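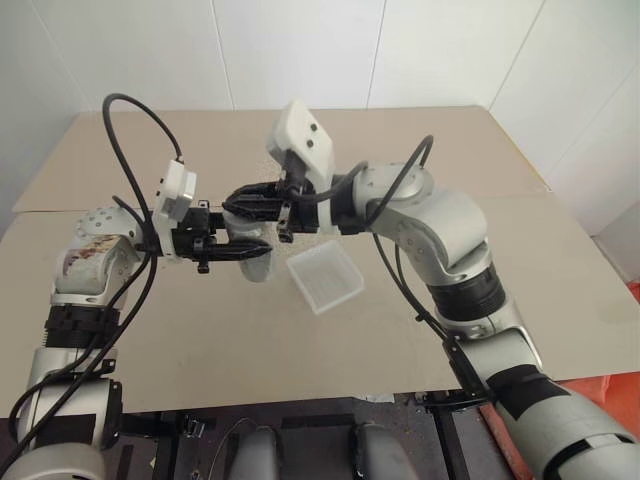 In May the Menholm workshop started to teach the two-arm station by remote control, and Margarida Prata is the one who does most of the driving. She sits at the hand controls and moves both arms herself, while the computer keeps the record of every motion. At this moment the left gripper holds the white cup by its lower part and the right one points at it from the other side, with the fingers almost meeting. The table is covered with cardboard sheets, the colour of which Margarida finds easy on the eyes - she looks at it for many hours.

The goal is 200 good demonstrations. Members who like to try the controls can write to Leopold Steiner.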